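3.2 Dashboard configuration and data collection

The Villitz dashboard was installed at both participating organisations before any benefit measures were defined. This order was a consequence of the licensing arrangement and was not part of the study design. At Adeleke, a regional logistics firm, the dashboard replaced a set of shared spreadsheets that had been maintained by individual branch offices. At Skurkolau, a records management provider, it ran alongside an existing reporting tool for the whole of the study period.

Each organisation nominated its own benefit owners, who were asked to enter a baseline value, a target value and a review interval for every measure they were responsible for. Free-text justification was optional. Measures without a baseline could be saved but were flagged in grey and left out of the summary graphs until the missing value was supplied.

Staff completed a short survey at the close of each review interval. Survey items were delivered through the browser and scored on the server, so that no manual transcription was required. Partial responses were stored and could be resumed until midnight on the closing day.

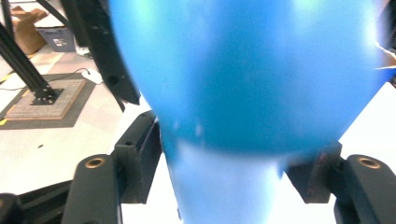 3.3 Data cleaning

The combined export contained 2665 dashboard entries. Entries were removed if they had been created by a test account, if the same value had been submitted twice within one minute by the same user, or if the measure had been retired before its first review. After these rules were applied, 1097 entries remained for analysis. Most of the removed entries were duplicates produced by a fault in the save button, which the vendor corrected in March.

Time stamps were converted to a single time zone. Currency values were left in nominal dollars, as the study period was too short for adjustment to make a practical difference. Where a benefit owner had changed the unit of a measure partway through, the earlier values were recalculated if a conversion was possible. Otherwise the measure was split and treated as two separate series.

Labels were a larger problem than the values themselves. The two organisations used different terms for similar benefits, and in several cases the same term for different ones. "Processing time", for instance, meant elapsed calendar time at Adeleke and logged staff effort at Skurkolau.

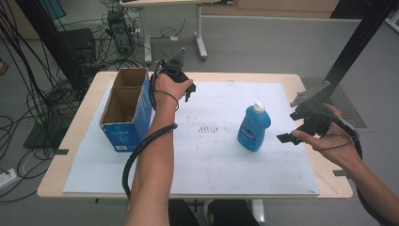 We therefore mapped every label to a common list of 15 benefit categories drawn from the Trestatari coding scheme. The mapping was carried out independently by 2 coders, and disagreements were settled by discussion. Categories that appeared at only one organisation were kept in the data but are not reported in the cross-site comparison.

3.4 Measures of use

Use of the dashboard was measured in three ways. The first was login frequency, taken from the server log. The second was update lag, defined as the interval between the scheduled review and the time at which a new value was saved. The third was revision rate, the proportion of saved values that were later altered by the same benefit owner.

Login frequency was retained mainly for comparison with earlier work. It is a weak indicator on its own, as users who leave a session open all day record fewer logins than those who sign out at lunch. Update lag was calculated only for measures with a fixed interval. A value saved ahead of its scheduled review was given a lag of zero. 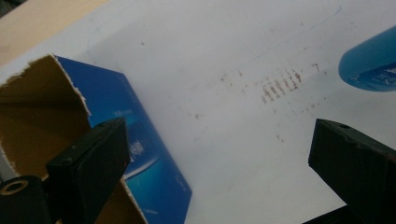
Figure 3. White surface with brown marks and specks.

Revision rate needed some care. A revision made within an hour of the original entry was treated as a typing correction and was not counted. Revisions made by an administrator on behalf of a benefit owner were also excluded, although the log did not always distinguish the two. Where the record was unclear, the revision was kept.

3.5 Analysis

Update lag was strongly skewed at both organisations, so medians are reported throughout and group differences were tested with rank-based methods. Survey scores were averaged within each review interval before being compared with the use measures. We did not impute missing survey responses.
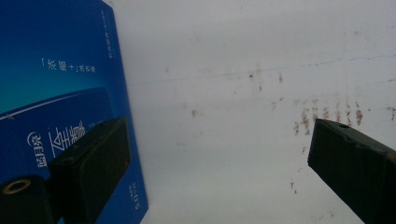
Figure 4. Blue printed item beside a pale surface.

A separate analysis was run for measures whose target value was changed during the study. These measures are of interest because a lowered target can make a benefit appear to have been realised when the underlying value has not moved. The dashboard graphs display the current target only, and earlier targets had to be recovered from the audit table. Results for this group are given in Section 4.3 and are not included in the pooled figures.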